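Bench tips for recording hand-held gripper demonstrations

Notes from the Skambridge household-objects sessions, for anyone collecting at a table for the first time.

1. Set the session length before you start
Seventeen episodes per object, then change the object. Past that point, the operator's path becomes habitual and the start poses cluster. Take a break of 5 minutes between objects.

2. Wipe the tips
Soap residue on the finger pads changes the grip without changing anything in the log. Use a damp cloth, then a dry one, and check both pads for grit.

3. Vary the start pose
Move the object a hand's width between episodes and turn it. For pump bottles, record the spout direction in the episode note. Dirceu Trindade's sheet has a column for it.

4. Close on the body, below the neck
Bring both tips to the sides of the bottle at the same height and close slowly. Gripping the pump head or the spout can turn it, and the episode then has to be discarded. Pause for one second at contact before lifting. Keep clear plastic cups in the set as neighbors to the target; they are hard to make out on a glossy white table, and the policy will meet them in kitchens.

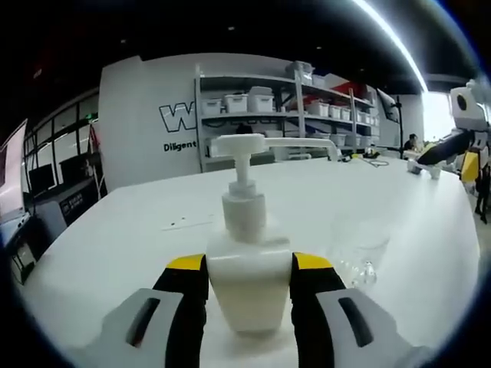
5. Label failures as failures
A slip or a knocked cup is kept and marked. Do not trim it to look like a success. Of the 1029 episodes in the November set, the failed grasps were the ones Bendik Dahlgren asked for most often when debugging.

6. Check the files before clearing the table
Play back the first and last episode of each object. Look for dropped frames and a gripper width that never changes. If either turns up, recalibrate and repeat the object while the layout is still in place.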